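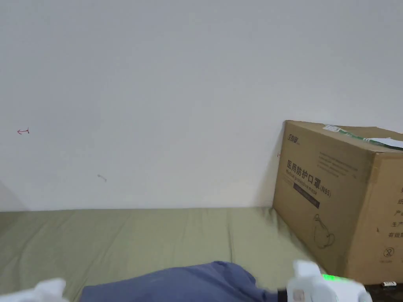
Ticket: fitted sheet will not stay seated, room 5, Mornum house
Posted by Dirk Kröger, September

We use cookies to keep you signed in and to remember your ticket filters. Accept | Manage

Status: open, monitoring
Reported by: Fouzia Bajwa
Assigned to: Dirk Kröger

Problem
Green fitted sheet lifts at the wall-side corners and creeps toward the middle. Reporter has reseated it on each linen change. Same sheet type in the other rooms gives no trouble.

Log

09:10 - Checked the laundry record. Sheets in this batch are washed at 40 and tumble dried on low. No entry for a hot wash. Shrinkage not ruled out but not the first suspect.

09:25 - Stock code on the shelf is 1,075, Disley, standard depth. The mattress is a Birker replacement. The old one was an Ostrowski and the linen order was never changed after the swap.

09:40 - Room check. Bed is against the wall, so the far corners can only be reached by kneeling on the mattress. A carton of N95 masks is stored on the bed at the wall end. 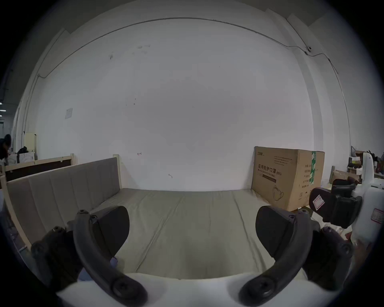
Mattress, headboard and mask carton, wall end.

09:55 - Depth measured at the near side: 30 cm. The Disley pocket is cut for less. Corner elastic will go under but has very little to hold on to.

10:05 - Carton to go to the store room. Weight on one end of the sheet drags the fabric when somebody sits at the other. Asked Fouzia to keep the bed clear between changes.

10:20 - Refit procedure agreed with Fouzia:
1. Pull the bed out from the wall far enough to stand behind it.
2. Seat both wall-side corners first, elastic fully under.
3. Seat the near corners diagonally.
4. Smooth from the center out, then push the bed back.
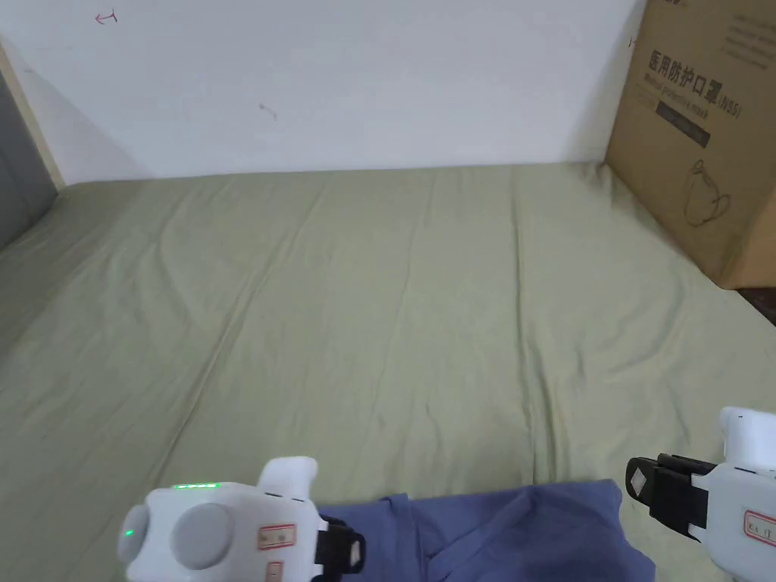

Sheet surface. Creases run mostly front to back, with a ridge in the right half.

10:45 - Creasing is cosmetic and can be left. The ridge is the item to watch. If it is in the same place at the next change, suspect uneven tension between corners.

11:00 - Deep-pocket sheets requested for room 5 only. Marks on the wall are a separate job, passed to paint list.

Next action: recheck at next linen change. Close if corners are holding.

Comments (3)

Booker Montoya
Had this in the annex after the same mattress swap. Sheet straps fixed it but they are a pain to clip. I would wait for the deep-pocket ones.

Delphine Haverford
Please don't send the standard sheets back to Disley. We can use them in the other rooms.

Cledwyn Cadwaladr
Which shelf is the mask carton going on? The lower ones are full - I can clear the top one after lunch.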